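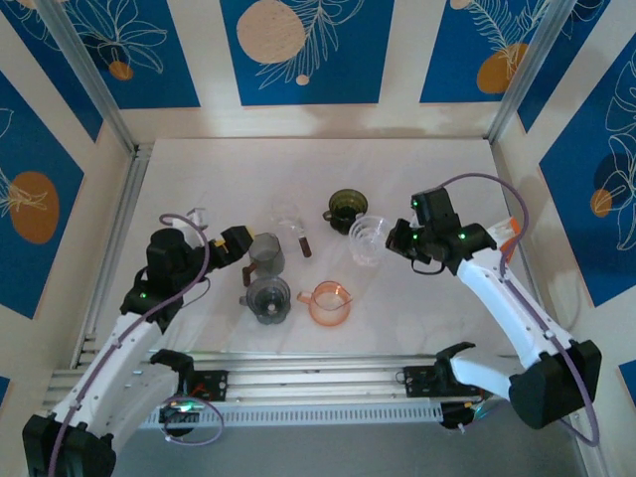
3. Household Water Hardness and Home Coffee Preparation

3.1 Study area and recruitment

The survey covered two towns supplied from different sources. Losesstead draws its water from a chalk aquifer and has had hard water for as long as records have been kept. Dindivum is supplied from the Potosel reservoir, where the water is soft for most of the year and slightly harder after a dry summer. The two towns are similar in size, in the age of their housing, and in the share of residents who own their homes. Neither utility changed its treatment process during the study period.

Households were contacted by letter in March and invited to complete a questionnaire on kitchen water use. A total of 495 households returned a form that could be used. Forms were excluded if the respondent reported no hot drink made at home in the previous week, or if the address fell outside the supply boundary. Where two forms came from the same address, the earlier one was kept. Renters were less likely to respond than owners in both towns, and the results below should be read with that in mind.

3.2 Hardness measurements

Each participating household received a sample bottle and was asked to fill it from the cold kitchen tap in the morning, after letting the water run briefly. Samples were collected from the doorstep on the same day and measured by titration in the Van Wijk laboratory. Households with a softener or a filter jug were asked to note this on the label – a request that was followed less often than we had hoped. In unclear cases a member of the study team telephoned the household, and the sample was dropped if the answer remained uncertain.

A subset of 40 households, split evenly between the towns, supplied a second sample in the evening. The paired samples agreed closely in Dindivum. In Losesstead the evening values were more scattered, and we suspect that some of these samples were drawn from a softened tap by mistake. They were retained in the main analysis, and removing them does not alter the direction of any result reported here.

3.3 Preparation methods

Respondents chose their usual method from a printed list covering instant coffee, automatic drip machines, stovetop pots, press pots, manual pour-over, and capsule machines. Manual pour-over was defined on the form as hot water poured by hand over ground coffee in a paper filter (Figure 3). An earlier draft of the form used the word "filter" alone, and during testing several people took this to include the metal screen of a press pot. 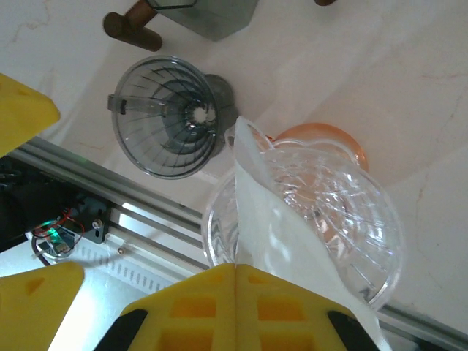 Figure 3. White paper filter folded into a cone, with a clear glass pour-over dripper.

The choice of method differed little between the towns. Differences appeared in how equipment was looked after. Losesstead households descaled their kettles more often, were more likely to own a filter jug, and more often gave scale as the reason for replacing an appliance. Among households using an automatic machine, 12 had replaced it within the past year and named scale as the main cause. All of these were in Losesstead.

3.4 Scale and the cleaning of equipment

Scale forms mainly where water is heated, so the kettle carries most of the burden in manual brewing. The brewing vessel itself receives water that has already lost part of its hardness, and respondents seldom mentioned scale on it. Shape may still matter for cleaning. Drippers are often made with ribbed inner walls, as in the clear plastic one seen here with a white paper filter in its top, and respondents who commented on ribs of this kind said that a film was harder to wipe from the grooves than from a smooth surface.

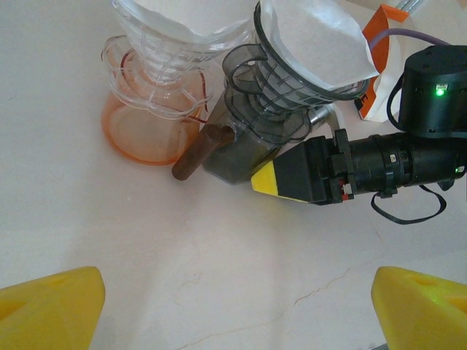

Descaling habits followed the measured hardness only loosely. Several households with very hard water had never descaled a kettle, while others in Dindivum did so every month out of habit. Written comments suggest that people respond to what they can see. Scale and coffee stains are easy to notice on a transparent surface, such as the round base with an orange tint under the clear dripper, and harder to notice inside a steel kettle with a narrow lid. We did not ask about the material of the kettle and cannot test this point with the present data.

3.5 Limitations

Brewing habits were self-reported, and cleaning in particular may be overstated. The sample bottle was filled once, or at most twice, and seasonal change in the Potosel supply was not captured. Only 10 households reported using bottled water for coffee, too few for separate analysis, and they were grouped with filter jug users in the tables that follow.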